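October 19, 2020

So I have a certificate now! It came in the mail this afternoon in a bent envelope, and it says I am certified in CPR, AED and first aid, and Mom has already asked where I'm going to hang it. Nowhere, Mom. It's in the drawer with the takeout menus.

I should write down how the last part went before I forget. The class was 21 people spread out over the gym at the Panganiban center, everybody in masks, every manikin on its own towel. No rescue breaths this year, just compressions and a lot of talking about breaths. My knees are still purple. I had no idea how hard you have to push. I thought I was doing great and Hye-jin Ji came by, put her hand flat on my back and said "deeper," and then a minute later "deeper" again, and by the end of the second round I was sweating through my shirt like I'd run up a hill.

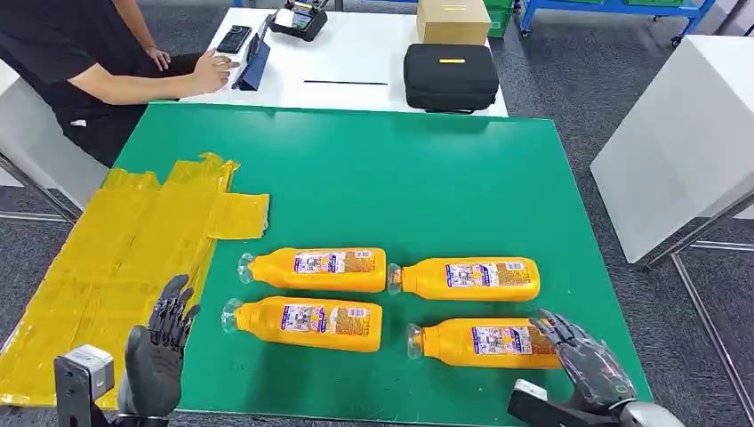
Hye-jin is the reason I signed up at all. She guarded at the Wamton pool for years before she started teaching, and back in June when I was moaning about having nothing to do she told me to quit moaning and learn something useful. The part I was worst at was the recovery position. You'd think rolling a person on their side would be the easy bit, but I kept putting the arm in the wrong place and my partner kept flopping back over. I've been going over it in my head all week with whatever is lying around, and even four yellow bottles on their sides on a green mat, all with their necks pointing left, had me thinking about which way you'd turn the heads. That's what this course does to you. I look at everybody on the bus now and plan where I'd kneel.

Anyway, the written test was fine. I missed one, the question about burns (cool water, not ice, I KNOW that, I read it too fast).

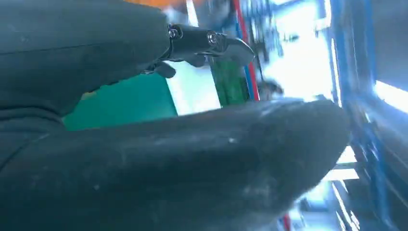 The practical was the scary one. Hye-jin played the bystander who won't help, and she was horribly good at it – she just stood there asking me if he was okay while I was trying to count out loud. You're supposed to point at one person and tell them to call 911. I pointed at the water fountain. She let me start over, which was nice of her, and the second time I got the AED pads on right and remembered to yell "clear" loud enough that a man walking past the door jumped.

The whole thing cost me 400 dollars counting the mask and the bag, and I don't regret a cent, although I might when the rent is due. Next one is the lifeguard course if they run it in the spring. I'd have to get my laps up. Right now I can do four before I hang on the wall and pretend to fix my goggles.

Bed. Knees hurt. Call Mom back about the frame.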